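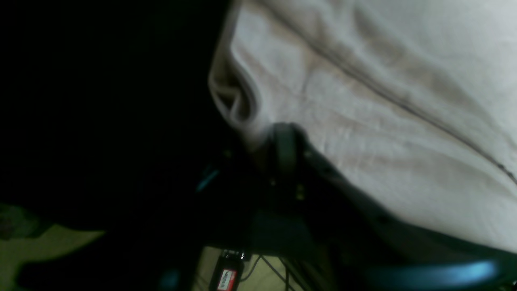 November, early, shop still cold

Madder notes, Levon curtains. Picking up from where the last entry ran out of page.

Big news first: we have a red! A real one, warm and a little bricky, even across the whole swatch and not a trace of that sad salmon we kept getting in the fall. I hung the test strips in the north window and kept going back to look at them between other jobs, which is a terrible use of a morning and I enjoyed every minute.

For anyone coming to this cold: Levon is the set of curtains for the reading room in Tronthorpe. Plain cotton, madder red, unlined. Total dry weight of the finished cloth is 3000 g, so everything below is scaled with that in mind, but the tests are all on small pieces. The cotton is the Wijesinghe plain weave, the middle weight. I tried the lighter one too and it dyes beautifully but you can read a newspaper through it.

What changed

Water, mostly. I have been blaming the madder for weeks and the madder was fine. Our tap water here is soft. Lovely for washing, useless for madder, which wants calcium to go properly red. I'd read that a dozen times and somehow filed it under things that matter to other people. So I set up two pots side by side, same cloth, same mordant, same root, one with plain tap water and one with a spoonful of chalk stirred in at the start. The tap water pot gave orange. A nice orange, I'd wear it, but orange. The chalk pot was red within the first hour and kept deepening.

I did the pair a second time with the pots swapped in case one of them was leaching something. Same result. Very happy.

Temperature was the other thing. The older ring runs hotter than its dial says, and the bath was creeping up past a steam and into a near simmer whenever I stepped out. Too hot and madder starts letting go of its browns. You can see it happening if you pull a strip every so often: good, good, good, then a dullness comes over it like a cloud. Now I bring it up slowly, turn it off while it still seems too cool, and put the lid and the old quilt on. It coasts. Leaving it overnight to cool in the bath gave the best strip of the lot.

Recipe as it stands

Scour. Long hot wash with soda ash and a bit of the neutral soap. The Wijesinghe cloth comes sold as ready to dye and I'm sure it's cleaner than most, but the scour water still came out the color of weak tea. Do it anyway, then do it again. Rinse until the water is clear.

Tannin. Oak gall, dissolved hot, cloth in while it's warm, left to soak until after lunch. Squeeze it out, don't rinse. I used the paler gall powder, the other one shifts everything gray.

Alum. Aluminum acetate for this job, not the ordinary potassium alum. I like ordinary alum, it's cheap and there's a full tub of it, but on cotton the acetate takes so much better that I'm not going to argue with it. Warm bath, gloves, window open for the vinegar smell. Dry the cloth flat if there's room. Fold marks at this stage show up later as lines, ask me how I know (first Levon sample, all the way down the middle).

Chalk dip. Lukewarm, a few minutes, keep it moving. Rinse well after this. Loose mordant sitting on the surface grabs dye and then washes off down the drain with it, and you end up with a pretty sink.

Madder. Clondico ground root at 30 percent of the weight of the cloth. Soak the powder overnight in cool water first, in a sock made from old tights, then lift the sock into the pot with the chalked water. I tried it loose as well. The color was maybe a touch stronger but I was picking grit out of the weave for the rest of the day and it left freckles wherever it had settled. Sock wins.

Cloth in wet, bath cool, up slowly over three hours. Turn it often for the first hour. I can't say that strongly enough! Nearly all the unevenness gets baked in at the beginning, while the dye is rushing to the first fiber it meets. After that you can relax a bit.

Off the heat, lid, quilt, overnight. Rinse, hang to dry in the shade, leave it alone for a week before washing. I've been cheating on the week with the strips. The real cloth gets the full wait.

The 700 g piece

Encouraged by the strips I went ahead and did a proper length, 700 g dry, in the big stainless pot. This was partly impatience but also I wanted to know how the pot behaves when it's full before risking the actual curtain cloth in it.

It behaves pretty well. Things to know:

It takes forever to warm up. Fill it the evening before so the water at least starts at room temperature.

Stirring with the short paddle is miserable. The long ash one from the indigo shelf is much better, but scrub it first or you'll get purple streaks.

That much cloth wants to trap air and float. Any bump sitting above the waterline comes out paler with a hard edge around it. I sat there poking bubbles down like a person playing a very slow arcade game. A dinner plate on top works for the overnight part.

Final color is half a step lighter than the strips, from the same percentage. I think the cloth was a bit crowded. It's still a wonderful red, and when I opened it out on the line with the low sun coming through it I said something out loud to an empty yard.

One faint patch near a selvage where it must have been folded on itself for the first few minutes. It would disappear in a gathered curtain. It would not disappear in a tablecloth.

Afterbaths

I can't pour out a bath with color in it, so:

First exhaust, plain cotton, mordanted the same way: coral. Really fresh and bright, almost nicer than the red in its own way.

Second exhaust, wool scraps with ordinary alum: soft peach. Wool grabs everything, it hardly seems fair.

Second exhaust plus a pinch of iron: brownish mauve, like the inside of a mussel shell gone dusty. Expected to hate it, have now cut a piece to keep over the bench.

Third exhaust: beige. Stop at two.

The iron one makes me want to try a border for the curtains, just a narrow band along the bottom hem in the mauve with the red above. Same root, same cloth, so they'd sit well together. It isn't in the Levon order and I'd need to ask. Will dye a sample before I bring it up, it's an easier question with something in the hand.

Light test

Strips are in the window with half of each one under card. Nothing to report so far, which is the report you want. The tap water orange is in there too for comparison, and so is one from the bottom of last year's Clondico bag, which had gone a little musty but dyed perfectly well. Please don't move the card to look. (I have moved the card to look.)

Rub test with a white rag: dry, clean. Damp, the faintest pink on the red and none on the coral. That's before the week's wait and before the soap, so I'm not worried, but write it down again after.

For the full run

The big question is how to split it. All of the Levon cloth will not go in one pot, and the panels hang next to each other, so a difference between baths is going to be right there in the middle of the wall. What I'd like to do is soak all the madder together in one barrel, stir it up well, and divide it by weight for each batch. Same with the chalk. Then dye the batches on consecutive days so the shop temperature is similar, and pair up the panels afterward by eye, on the line, in daylight.

Need more gall, the pale one. Need another bag of root, from the same lot as this one if Clondico still has it, and the lot label is taped inside the lid of the blue tub. Plenty of acetate. Chalk is fine. Gloves are nearly gone, and the medium ones always go first.

Also fix the hot ring or label it. I've put a strip of tape on the dial for now with a mark where it should stop. Don't trust the mark too much, use the thermometer.

Later, after dark

Checked the coral one under the lamp and it goes quite pink in that light. The red holds. Reading room has warm bulbs, I think, so take both strips over to Tronthorpe and look at them on the actual wall before the barrel gets filled. Bring pins.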